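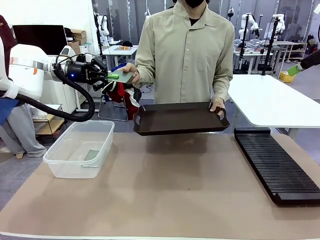

# Toleo Hardwood Bench Stool, Counter Height

If you've ever stood at a counter for a whole afternoon and felt it in your lower back the next morning, you already know why we started making stools. The Toleo is the one we sell the most of, and it's the one we send people home with when they come into the shop and say they don't really know what they want (which is most people, and that's fine!). It suits a kitchen island, a sewing table, a potting bench or the end of a long work table, and it's light enough to carry from one to the other with one hand through the slot in the seat.

The seat is solid ash, scooped a little deeper at the back than at the front. We tried it flat for the first year and sold plenty that way, but a customer named Inna Yatsenko brought hers back in February and asked if we could shave it down for her, and when she sat on it again in the workshop she laughed out loud. So we shaved all of them after that. Inna still has the original, and she tells us it has been painted blue and lives by her stove.

The legs are ash too, and they're joined to the seat with wedged tenons, so there are no bolts to come loose and nothing for you to put together. It arrives in one piece in a rather large box. You may want to warn whoever answers the door.

## Sizes and details

| | |
|---|---|
| Wood | Solid ash, seat and legs |
| Seat height | 24 in, or 29 in for bar counters |
| Seat width | 14 in |
| Foot rail | 9 in above the floor, all four sides |
| Weight | 7 lb (counter height) |
| Feet | Felt pads fitted, 2 spare sets in the box |
| Finish | Clear oil, dark oil or bare wood |
| Price | $394 for a pair |

We sell them in pairs only. We did try singles, and we ended up with so many people writing back a month later for a second one, hoping the grain would match, that it seemed kinder to cut both seats from the same board in the first place.

## Choosing a height

Measure from the floor to the underside of your counter, and go by that number. You want ten inches or so of room for your knees. Most kitchen islands take the 24 inch stool and most raised bars take the 29, but older houses are full of surprises, and we've had people with a counter that falls squarely between the two. Write to us if that's you. We can trim legs before the finish goes on, at no extra charge, though it does add a week or so to the wait.

## About the finishes

**Clear oil** keeps the wood pale and warms it up just a touch. It's the one in our own kitchen, and it hides flour very well.

**Dark oil** brings out the grain much more strongly and looks lovely next to white tile. It will show a scratch sooner, so keep that in mind if you have a cat who likes to jump.

**Bare wood** is sanded and left alone for you to paint or stain. Please do seal it with something before it sees a spill — ash soaks up coffee like bread.

For the oiled stools, a wipe with a damp cloth is plenty from day to day. Once or twice a year, rub in a thin coat of the Kushnir seat oil (there's a small tin in the box with every oiled pair) and let it sit overnight before anybody climbs up.

## Goes well with

- **Nakorix seat pad**, wool felt, ties underneath. Gray, rust or moss green.
- **Vokameo footstool**, same ash, same oils. A big help for shorter folks getting up onto the 29 inch.
- **Kushnir seat oil**, large tin, for when the little one runs out.

## Delivery and returns

Each pair is made to order and leaves us within three weeks, or four if you've asked for trimmed legs. Shipping is included anywhere in the lower 48. For Alaska and Hawaii, send us your zip code and we'll find you the best rate we can.

You have 60 days to sit on them. If they don't suit, let us know and we'll arrange the pickup, and please keep the box in the meantime, even if it has to live in the garage. Trimmed stools can't come back for a refund, but we'll always fix a wobble or a split for as long as you own them.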